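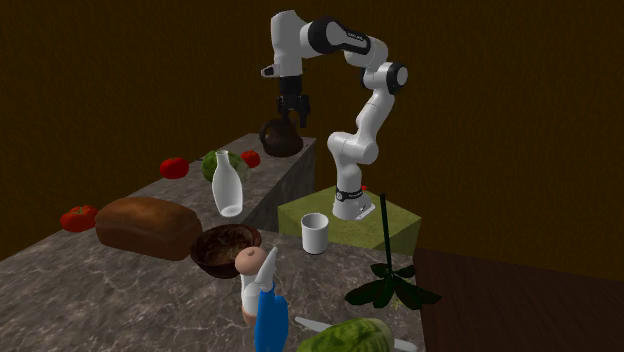
Robotics Club: Simulated Kitchen, Week Two

The Plandorstead club has moved its arm project into software this term, and I remain unconvinced. The task is called Bakier. A seven-jointed arm has to pick up a teapot by its top handle from a marble counter crowded with tomatoes, a melon and a white bottle, then set it down on the lower counter.

The students report 99 good runs out of 123. That sounds fine until you ask what was changed between runs. Mostly the teapot was shifted a little to the left or right. The rest of the groceries stayed put, and a simulated teapot has no tea in it unless somebody writes the tea.

To be fair, the motion planning is their own work, and the code is tidier than last September's. They also keep a log of the misses — more than the Zeltov team did when we visited. I would like to see that log printed in full next to the success count.

Before the Entili meet, members should rerun the task with every object moved and a second teapot of a different shape. If the score drops by half, we'll print that too. Bring your results files to the next meeting, failed runs included.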